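Calibrar no es sacar un certificado del cajón

Metrología y laboratorio · Opinión
Tiempo de lectura: 7 minutos
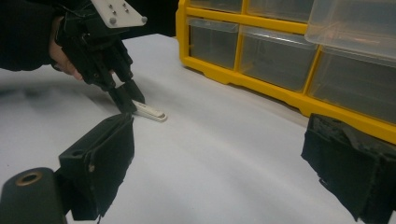 El papel que se pide para la auditoría

Llevo bastantes años entrando en talleres y laboratorios de ensayo medianos, de los que fabrican poco y miden mucho, y casi siempre me reciben con la misma carpeta. Dentro están los certificados de calibración ordenados por código de equipo, con su funda de plástico y su fecha. La carpeta suele estar impecable. Cuando pregunto qué corrección se aplica a la balanza del puesto de recepción, o qué error tenía el micrómetro en la parte alta de su recorrido, hay que abrir la funda por primera vez.

Mi opinión es que en este sector se gasta dinero de forma regular en una información que casi no se usa. Los laboratorios de calibración trabajan, en general, bien. El fallo está en el lado del cliente, que compra el certificado como quien paga la inspección técnica del coche: para que no le paren.

Un certificado de calibración no dice que un instrumento sea bueno. Dice cuánto se desviaba respecto a un patrón, en unos puntos concretos, en unas condiciones concretas y con una incertidumbre determinada. La decisión de si eso sirve para medir una pieza, pesar un reactivo o vigilar una estufa corresponde a quien usa el aparato, salvo que se haya pedido expresamente una declaración de conformidad y se haya acordado con qué regla se decide. He visto pegar la etiqueta verde de «apto» sobre instrumentos cuyo error superaba la tolerancia interna de la propia empresa. Había certificado, y con eso bastó.

Un caso de hace poco

Ferkero es una empresa de mecanizado que fabrica casquillos y separadores para bombas. En abril tuvieron una devolución de un lote entero por diámetro interior. El cliente medía una cosa y ellos medían otra, y la diferencia era pequeña pero suficiente para que las piezas quedaran fuera. Los dos enseñaron certificados en vigor.

Se tardó dos semanas en encontrar el motivo. El anillo patrón con el que ponían a cero el medidor de interiores tenía un valor certificado distinto del nominal grabado en el propio anillo. Eso es normal, para eso se certifica. Pero en la hoja de trabajo del taller seguía escrito el nominal, y con él se ajustaba el comparador cada mañana. El valor correcto estaba en la página 2 del certificado, en una tabla de cuatro líneas. El lote devuelto era de 1.746 piezas.

No cuento esto para señalar a nadie. El responsable de calidad, Farhad Kazemi, me autorizó a contarlo y me dijo una frase con la que estoy de acuerdo: «Lo habíamos pagado, lo habíamos archivado y no lo habíamos leído». Desde entonces el valor certificado de cada patrón se copia a la hoja de trabajo cuando vuelve del laboratorio, lo firma una persona y lo comprueba otra. Es un cambio que no cuesta casi nada y que habría ahorrado la devolución.

Los puntos de calibración

El segundo defecto que veo a menudo está en la solicitud. Se pide «calibración estándar» y el laboratorio calibra en los puntos habituales, repartidos por todo el campo. Si una estufa se usa únicamente a 60 grados, interesa mucho más lo que hace a esa temperatura que lo que hace cerca de su máximo. Si un termómetro se lee siempre en la misma zona, lo razonable es pedir puntos en esa zona y uno a cada lado.

Los laboratorios aceptan estas peticiones sin problema. Algunos incluso preguntan por teléfono, y me parece una buena señal cuando lo hacen. El que compra calibraciones debería preparar una hoja por equipo con el uso real, el intervalo de trabajo, la tolerancia que necesita y los puntos que quiere. Con esa hoja se piden ofertas que se pueden comparar. Sin ella se comparan precios de servicios que no son iguales.

También hay que mirar la incertidumbre que ofrece cada laboratorio antes de aceptar. Estar acreditado para masa o para longitud no quiere decir estarlo para cualquier campo y con cualquier incertidumbre. El alcance es un documento público, con sus límites escritos, y se lee en diez minutos. He revisado contratos firmados en los que una parte de los equipos quedaba fuera del alcance, de modo que los certificados llegaban sin la marca de acreditación. Quien los recibió no se dio cuenta hasta que lo señaló el auditor.

Los plazos de siempre

El tercer asunto es el intervalo. Casi todo se calibra una vez al año. Se hace así por costumbre y por comodidad de calendario, y lo entiendo, porque organizar los envíos ya es bastante trabajo. Pero una pesa guardada en su estuche y usada una vez al mes no envejece igual que un pie de rey que pasa por tres turnos y se cae al suelo de vez en cuando.

Con tres o cuatro certificados seguidos de un mismo equipo se puede dibujar su deriva. Si no se mueve, se alarga el plazo y se deja por escrito el motivo. Si se mueve, se acorta o se cambia el equipo. Un laboratorio de aguas con el que colaboro, Arkby, hizo este ejercicio con su inventario completo. Alargó el plazo en los termómetros de vidrio y lo acortó en las micropipetas de uso diario. El presupuesto quedó casi igual, mejor repartido. Lo que más trabajo les dio fue reunir los certificados antiguos, que estaban en tres sitios y en formatos distintos.

A esto hay que sumarle las comprobaciones intermedias, que son la parte más descuidada. Una pesa de 100 gramos y un cuaderno al lado de la balanza, con una lectura diaria y un límite escrito, avisan de un problema meses antes que la calibración externa. Si la balanza se desajusta en febrero y se calibra en noviembre, todo lo pesado entre medias queda en duda. He visto a gente intentar reconstruir nueve meses de resultados y no se lo deseo a nadie.

El programa no lee por ti

Muchas empresas creen que esto se arregla con un programa de gestión de equipos. En las visitas me encuentro sobre todo con Stultano y con hojas de cálculo hechas en casa. No tengo nada en contra de ninguna de las dos cosas. Un programa avisa de que vence una fecha y guarda el PDF en su sitio, y eso ya quita errores. Pero si el campo «resultado» se rellena con un «OK» por defecto, el problema sigue donde estaba, con mejor aspecto.

Yo pondría un campo obligatorio para el error máximo encontrado, otro para la incertidumbre y otro para la tolerancia de uso, y no dejaría cerrar la ficha con ninguno vacío. Que alguien tenga que escribir los tres números obliga a abrir el certificado. En un par de clientes se ha hecho así y las primeras semanas hubo quejas, porque aparecieron equipos que llevaban años en uso y que no cumplían. Se retiraron unos, a otros se les limitó el campo de uso y con otros se vio que la tolerancia escrita era absurda, copiada de un procedimiento viejo que no correspondía a ningún ensayo actual.

Lo que pediría a los laboratorios

He cargado la culpa sobre el cliente y creo que es justo, pero los laboratorios de calibración podrían ayudar más. Hay certificados de ocho páginas en los que el dato útil está en la sexta, detrás de condiciones generales y de la lista de patrones empleados. Una tabla de resultados en la primera hoja, con las unidades claras, evitaría errores de transcripción. También agradecería que se avisara cuando el resultado ha cambiado mucho respecto al año anterior. El laboratorio suele tener el dato, si el equipo lo ha calibrado siempre él.

Y los ajustes. Si se ajusta un instrumento, hacen falta los valores de antes y los de después. Los de antes son los que permiten saber si lo medido durante el año era válido. Todavía llegan certificados con solo los valores finales, muy bonitos todos, y cuando se reclama la otra tabla responden que no se pidió. Suele ser cierto, así que conviene ponerlo en el pedido.

Dónde empezaría yo

Cogería los cinco instrumentos que más pesan en las decisiones de la empresa, los que sirven para aceptar o rechazar producto, y leería sus últimos certificados con la tolerancia al lado. Es una mañana de trabajo. Si los cinco están bien, se sigue con otros cinco el mes siguiente. Si en uno hay sorpresa, se para y se mira qué se ha medido con él desde la calibración anterior.

No hace falta contratar a nadie para esto. En Ferkero lo hacen ahora entre el encargado de verificación y Farhad Kazemi, de ocho a nueve de la mañana – antes de que empiecen a sonar los teléfonos – y van por la mitad del inventario.

Etiquetas: calibración, incertidumbre, control de equipos, laboratorio, opinión

Comentarios (4)

Marisa T.
Lo de los valores antes del ajuste me pasó con un manómetro. El laboratorio los tenía guardados y me los mandó al pedirlos, pero tuve que insistir.

jl_verificador
De acuerdo en casi todo. En lo de alargar plazos sería más prudente. Hay clientes de automoción que exigen un año por contrato y les da igual la deriva.

Laboratorio Mousavi
Nosotros mandamos con la oferta un cuestionario sobre el uso del equipo. Lo devuelven relleno muy pocos clientes. El resto contesta «lo mismo que el año pasado».

Pilar
¿Para las micropipetas cada cuánto haríais la comprobación intermedia? Nosotros la hacemos mensual por gravimetría y se nos va media jornada.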